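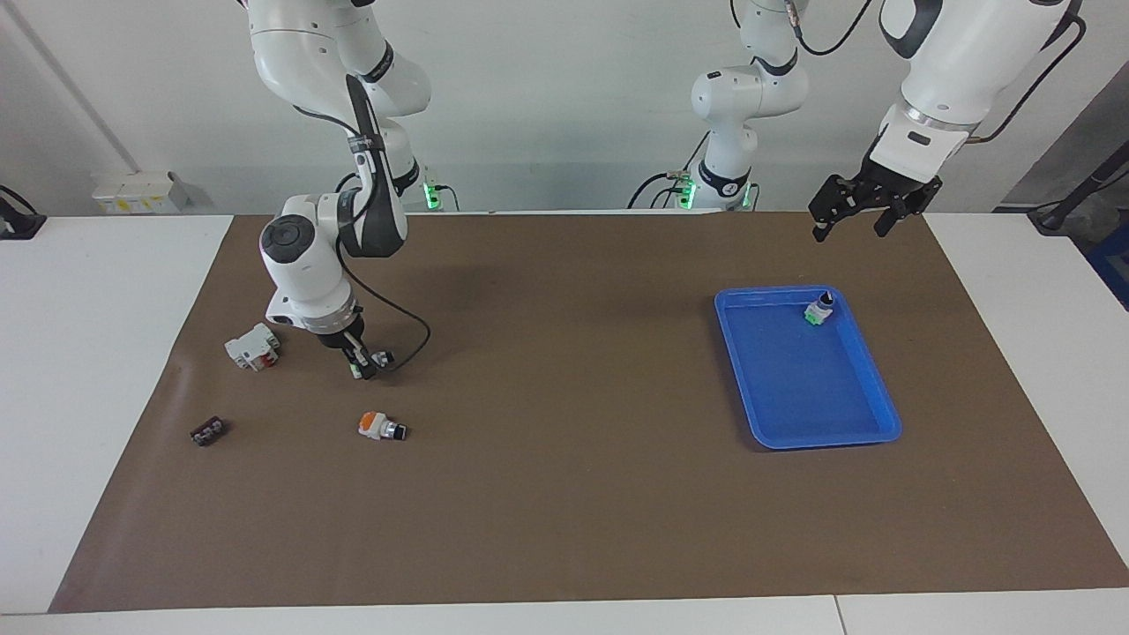 # Chapter 6: Learning From Your Own Hands

I used to think the hard part of robot sorting was the grasp. Close the fingers, lift, done, right? Then I spent most of an October trying to get a two-armed robot to move a handful of little electrical parts off a brown mat and into a blue tray, and I came away with a much longer list of hard parts (and a sore shoulder from steering the arms).

So this chapter is about *imitation learning*, and I'm going to build the whole thing around that one job. You've got a breaker-style module, a terminal block, a push-button switch. They're all small, they're all shaped differently, and a switch lying on its side wants a very different approach from a block sitting flat. You could write a rule for every part and every pose. I tried! I gave up somewhere in the second week.

The other way is to show the robot. A person drives the arms through the job, we record the joint angles and the camera views together, and we train a policy to predict the next short stretch of motion from what it sees now. We'll call our policy **Sivis**, after the code folder it lived in, and we'll compare it with **Vasseur**, a plainer version that predicts a single step at a time.

My first training set had 50 demonstrations in it. With those, Vasseur did fine on the way down to a part and then dithered just above the mat, opening and closing its fingers like it couldn't make up its mind. Sivis dithered a lot less. Why should predicting a longer chunk of motion help with that? Hold on to that question, we'll take it apart in Section 6.2.

Before you go on, you'll want to be comfortable with:

- joint angles and gripper poses (Chapter 3)
- training and test splits, and why you never peek
- plain regression, the kind with a squared error

Section 6.1 starts with the recordings themselves, including the bad ones. I kept mine, and we'll need them.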